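Kuvero Kitchen Demos – data card

Maintained by Wim Vanhove and Valentyna Ostapchuk. Last edited in March.

Summary

Kuvero is a set of demonstrations recorded on a toy kitchen by people driving a single robot arm. We set out to record 2,000 episodes and released 1,941. The rest were dropped by hand and the reasons are in dropped.csv, with one line per episode. Please read that file before you read the success rate in anyone's paper, ours included.

Who this is for

People who train policies from demonstrations and want something small enough to look at by eye. If you want breadth, look elsewhere. Everything here was recorded at one bench in Droltavport, with one arm, and the lighting hardly changes. A policy that does well on held-out Kuvero episodes has learned our bench. We would be surprised if it had learned much about kitchens.

How the demonstrations were made

There are two kinds. In the remote episodes the operator moves a small leader arm and the robot follows. In the hand-guided episodes the operator holds the robot itself and walks it through the motion, and then the joint path is played back with nobody touching it. Only the playback is recorded on camera, so you won't find hands in the images.

We used to believe hand guiding gave cleaner data. The paths are smoother, certainly. But the person guiding can feel the block through the arm, and the policy never gets that feeling, so the smooth path hides the very thing you wanted taught. On remote episodes you see the operator hunting around and correcting – ugly, but at least the corrections are in the data.

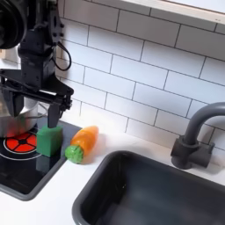
Contact is where most of our doubts sit. The log has a field called contact, which is set from motor current. It fires late on soft objects and sometimes fires in free air when the arm changes direction quickly. Several users have trained on it as if it were ground truth. It is a guess with a threshold on it, and the threshold was picked by Wim after lunch.

Tasks

Push: move an object across the stovetop or counter to a goal position.
Pick and place: move an object between stove, counter and sink.
Clear: get everything off the stovetop except the pot.
Free play: no goal. The operator does what they like until the time limit.

Objects include foam-like blocks, toy vegetables and a metal pot. The pot is shiny and wrecks most depth estimates near it. We left it in on purpose.

Operators

There were 4 operators. Two had driven the arm for months and two learned on the job, and you can tell them apart from the speed traces alone. A model asked to copy all of them will average habits that don't average well, such as approaching from the left and approaching from above. The operator column is there so you can split on it. Please do.

Labels

Each episode has a text instruction, typed before recording. Operators did not always do what the text says. Valentyna rechecked a batch of 40 and disagreed with the success flag often enough that we no longer quote an overall rate. "Success" means the operator pressed the green key at the end. Tired people press the green key.

Layout of the files

episodes/ – one folder per episode, with images, joint states and gripper width
meta.csv – task, operator, method (remote or guided), instruction, success flag
dropped.csv – what we threw out and why
splits/ – the split we use, plus a harder one by operator
tools/replay.py – plays back an episode on screen. Does not drive a robot, please don't make it.

Known problems

Image and joint timestamps drift apart in longer episodes. tools/align.py fixes most of it.
Gripper width reads slightly open when fully closed.
One gripper finger is often hidden from the camera by the rest of the hand. Any method that needs both fingertips in view will struggle.
Free play was meant to add variety. Most of it is people pushing blocks.
The guided episodes were replayed at a fixed speed, so timing in them means nothing.

What we would not claim

We have seen this set described as teaching "kitchen skills". It has a sink with no job in most tasks and a burner you can't burn yourself on. Our own baseline, Lodon, copies the pushes well and falls apart as soon as the block starts somewhere the operators never put it. More episodes of the same thing didn't help. More starting positions did, a little.

License and contact

Free for research use. The full terms are in LICENSE. Report bad episodes through the issue tracker with the episode number and the frame where it goes wrong. The Coppens mirror is an older copy and lacks the alignment tool.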